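Vier Pendelleuchten in hoher Halle, reicht das als Licht?

Booker Lyons
Wir bauen einen zweigeschossigen Raum aus, Wände und Decke weiß, Balken ebenfalls. Der Planer will schwarze Kuppelleuchten abhängen, 4 Stück, mit je 1.716 Lumen. Mir kommt das wenig vor. Kennt jemand so etwas aus dem Alltag?

Jouko Salminen
Lumen im Prospekt sagen erst mal gar nichts. Innen schwarz lackierte Schirme schlucken einen guten Teil, und die weiße Decke bekommt von oben geschlossenen Kuppeln nichts ab. Lass dir eine Berechnung geben, keine Visualisierung. Bei Loteck wollte man mir auch »völlig ausreichend« verkaufen, am Ende habe ich sechs Strahler nachgerüstet.

Su-chen Hung
tagsüber egal wenn fenster da sind. abends würd ichs nicht glauben. 4.000 kelvin nehmen, fertig

Sunita Ferreira
Kelvin ist die Lichtfarbe, heller wird es davon nicht. Bei uns hängen solche Kuppeln auch unter weißen Balken.
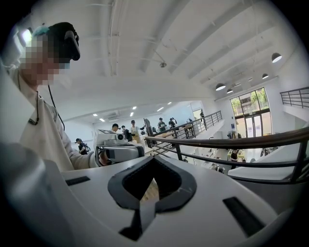
Schön finde ich sie trotzdem, nur als einzige Beleuchtung würde ich mich nicht darauf verlassen. Frag den Planer, wie er im Dezember um 17 Uhr dort lesen will.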